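Housemate wanted for the back bedroom, Brelby (four of us already, you'd be the fifth)

Hi! I'm looking for someone to take the back bedroom in our house on Stilthorpe Street, and I've been told my last ad was too short, so get comfortable.

The room first. It's on the second floor, it faces the garden, and it gets sun until dinnertime. There's a closet with a real door, a double bed you can keep or have us haul to the basement, and a desk I used all through grad school (one drawer sticks, you lift and pull). Rent is $953 a month and that covers heat, water and internet. Electric gets split five ways. The lease runs through the end of April and the landlord has always let us renew.

The house is old and a bit creaky and I love it. The number 28 bus stops at the corner and will get you downtown without a transfer, and the Wieser bakery is close enough that you'll smell the rye bread if your window's open. Street parking is fine except when the college has a game!

Who we are: two of us work regular office hours, one's a nurse on nights, and one bakes at strange times and leaves the results out for everybody. We have a cat, Lisine, who belongs to the whole house and will try to sleep on you. If you're allergic, this really won't work, sorry.
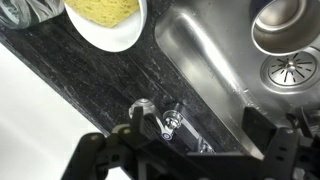 Cooking is the thing we do most of together. Sunday supper is the big one, everybody who's home eats, and whoever didn't cook washes up. We do it all by hand (no dishwasher, so you'll get to know a yellow sponge pretty well), and the black speckled counter shows every water mark, so if you're a wiper-down of counters we will adore you. The rest of the week you're on your own, with your own shelf in the fridge and half a cupboard.

I'd like somebody who pays on time, is quiet on the stairs before noon for our nurse, and will say so if something's bugging them. Any age, any job, students welcome. No smoking indoors, please, and overnight guests are fine if you text the group first.

To apply, write me a few lines through the reply button on this page by Fri 18 October. Tell me when you could move in and what you'd make for a Sunday supper. Toast counts.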